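Erdem is looking for new members

Erdem, the robotics project at Elell, has openings for the spring term. Pay is zero. Glory is available in small quantities, mostly on Mondays, when we meet from six until somebody needs the room.

Our arm works in a simulated kitchen. The kitchen has a marble counter, a wood floor and no rent, and we have put more hours into it than most of us have put into our own kitchens, as anyone who has eaten at our place can confirm. We write the code that tells the arm where to go, run it, watch what it does, and argue about whose commit that was.

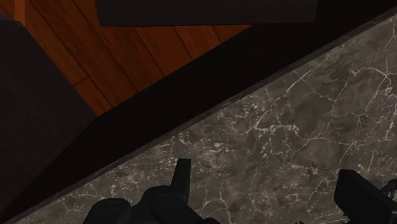

We need new people before the Rorier Cup in March. Teams enter a controller, the organizers run it through 200 kitchen tasks, and a number comes back by email. Last year our number was 516 out of a possible 2,000. We were told this was "a solid base to build on," by ourselves, in a group chat.

What we're looking for

Motion planning, 2 people. You should be comfortable in Python and know what a coordinate frame is, or be willing to find out in your first week by mixing up two of them. Experience with inverse kinematics is welcome. A firm belief that you could pick it up over a weekend is also common among applicants and we have learned to work with it.

Scene building. You'd be laying out counters, cabinets and small kitchen items, then changing all of it when the competition rules are revised. Patience with lighting settings is a must. If you have strong opinions about wood grain, please bring them, we have been listening to one person's for a year.

Test runs and logs. Somebody has to start the overnight batch, read the results in the morning and write down what went wrong in words the rest of us can use. "It did the thing again" was last year's house style and we'd like to move on from it.

Writing. The Cup wants a four-page report with every entry. Ours was turned in at 11:58 p.m. and has a section heading with nothing under it. If you can write plain English and chase engineers for their plots, we will treat you very well.

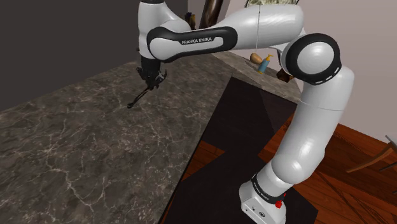 Erdem Student Robotics Team, Elell

What you get

A login on the shared machine, which is decent now that Plunurance has agreed to cover the upgrade. Your name on the report. One independent study credit if your adviser signs the form, and the form is short. You also get to say "I work with a robot arm" at family dinners, where follow-up questions are rare.

What it takes

Plan on six hours a week, more in the last two weeks before the deadline. First-years can apply, and so can people from outside engineering. Our best bug report last year came from a music major. You don't need your own powerful laptop, but please have one that survives a video call.

How to apply

Send us one paragraph on something you built, fixed or made noticeably worse, and tell us which of the roles above you want. No résumé. Code samples are fine if they run. Drop it in the Erdem box on the Elell projects page by noon on Monday, and we'll get back to everyone within the week, including the people we turn down.

There's a short trial task for motion planning applicants. It takes an evening. We've all done it, some of us twice.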